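The barrow under Illville had been sealed for 474 years when the diggers from Ferholm broke through. They took out 12 bodies, all standing, and leaned them against the wall of the salt house to dry.

By dusk two of them had moved. They walked to the well and began hauling water, as they must have done for whoever raised them. The buckets had rotted away long ago. They pulled the rope anyway.

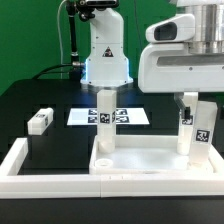 The priest wanted them burned. The miller asked if they could be taught to carry grain. They argued until dark, and in the end a rider was sent to Grarkik for a binder - a cheap one, past her best, who still knew the old words.

She arrived before dawn and counted the dead along the wall.

"You said 12," she said.

"There were 12."

"There are 19 now." She got down off the mule and asked who in the village had not come home for supper.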